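Can I ask a saint for help before I'm Catholic?

Cinzia Russo
I start RCIA at our parish in Bredidgate this fall, and my grandmother's St. Anthony card is still in my purse – is it okay to pray with it now, or should I wait until Easter?
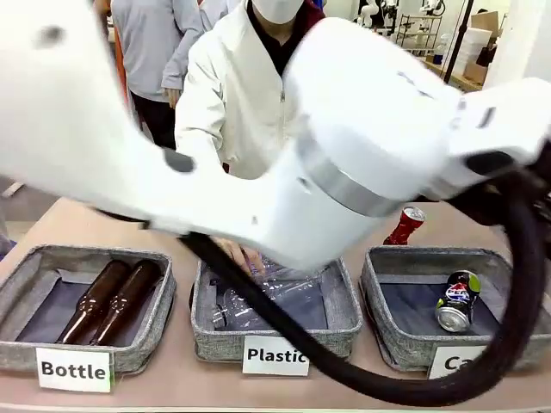
My sponsor says go ahead, but I'd love to hear from other converts!

Durnel80
Please don't wait! I prayed to him for 2 years before I came in.

Santoro
Yes. Ask your priest about a novena too.

Related
Choosing a confirmation saint
What is a novena?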